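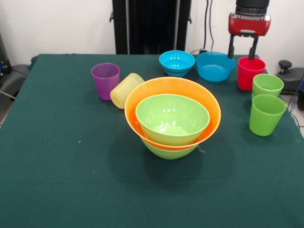

The Lularard gripper at the red cup, with the stacked bowls in the middle of the table.

Review: Lularard parallel gripper, as fitted to our shared arm

We have had the Lularard on the arm at the Cullovgate workshop in Trevham for three months now, and several members have asked if it is worth the money for their own builds. My short answer is yes for light, thin-walled things and no for anything heavy or smooth-sided that has to be held level. The longer answer follows.

The gripper comes as a housing with the motor inside, a pair of straight black fingers, a mounting ring and a cable. There is a printed sheet with the bolt pattern and not much else. Halina Kołodziej and I fitted it in one evening. The ring lined up with the wrist first time. The cable was the slow part, because the plug faces inwards and you need small hands or a bent pair of pliers. Do the plug before you tighten the ring. We did it the other way round and had to take it all off again.

Setting the open and closed positions is done from the control page. It asks you to close the fingers on nothing, then open them fully, then save. If you skip the save it says nothing and goes back to the factory values when you next switch on. Tadeusz lost most of an afternoon to that in August.
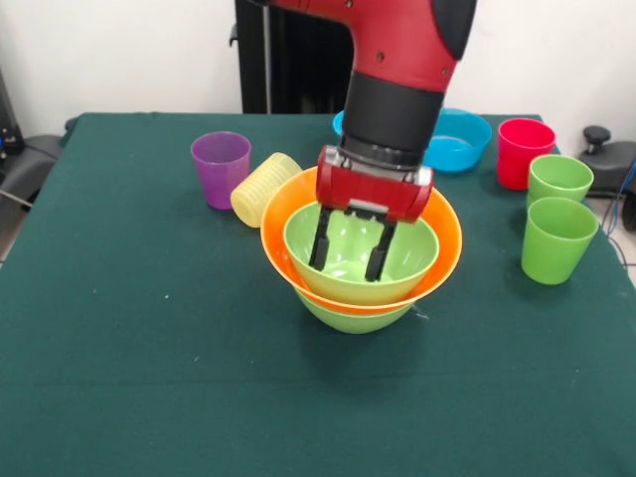
For testing we use plastic cups and bowls on a cloth-covered table. They are cheap, they come in colours the software can tell apart, and nothing breaks when it goes wrong. The job is simple to describe: pick up a bowl by its rim and put it inside another one. It is a fair test of a gripper, as the fingers have to go down either side of a thin wall, close without bending it, lift, and then let go without dragging the bowl sideways.

The Lularard does the first half well. The fingers are slim enough to get down inside a bowl without knocking the far side, and they close evenly. The old gripper we had, a Zalewska, had fat rubber tips that pushed the bowl away before they got hold of it. I have not missed it.

Letting go is where I would mark it down. The fingers open at one speed only, and if the bowl is still a little high when they open, it drops and lands at an angle. With deep bowls this sorts itself out when they settle. With shallow ones you end up with a crooked stack, and the next bowl goes on worse. Lowering the arm a touch further before opening helps, but then you risk pressing the stack into the table. I would like a slow release setting. Waldemar Dudek wrote to ask if one was planned and had a polite reply that said neither yes nor no.
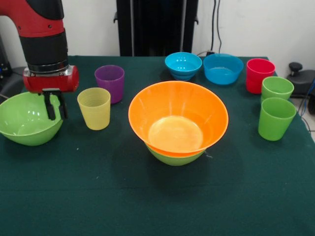

Cups are harder than bowls. A tapered cup is light and narrow at the bottom, and if one finger touches the rim on the way down it goes over. Once it is on its side the gripper can still pick it up, but you need a different approach angle and we have not got that working to anyone's satisfaction. Our habit is to stand cups up by hand and start again. I don't put this down to the Lularard so much as to our positioning, which drifts when the arm has been running for a while. Check your zero before blaming the fingers.

The cloth matters more than I expected. On the bare table everything slid. On the cloth the cups stay where they are put, and the overhead lights don't bounce off the surface. It does pick up lint, and Leokadia Szewczyk had a spell of false detections that stopped when she went over it with a brush. The shine on the insides of the bowls is still a nuisance for the vision side and I have no fix for it. Halina thinks a light sanding would do. I have asked her to try it on a bowl of her own first.

Noise is acceptable. There is a whine when the fingers close and a click at the end of travel. You can hold a conversation next to it. The housing gets warm after a long session – warm to the hand, no more than that.

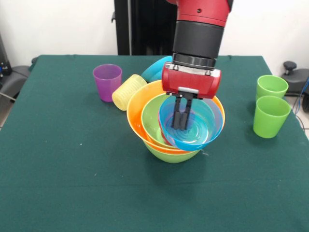 Wear so far is slight. The finger tips have lost a bit of their finish where they rub on plastic. Two of the finger screws worked loose in the first month and I put thread lock on them, and they have held since. It would be better if they came with it. Replacement fingers can be bought as a pair, and the mounting is plain enough that you could print your own. Tadeusz has drawn a version with a curved inner face for cups and will leave the file on the workshop computer when he is happy with it.

Force control is the other weak point. You get a slider from low to high with no units. Low is right for thin plastic. At high it will crease a cup, and anywhere in between is guesswork, so write down the settings that work for each object and tape them up by the keyboard.

Good: slim fingers, easy to bolt on, gentle at the low setting, spare parts available.

Less good: awkward plug, single release speed, no units on the force slider, loose screws out of the box.

I would buy it again for the shared arm. If anyone wants to try it before spending their own money, put your name on the sheet by the door and ask me for the login.

Stanisława Wieczorek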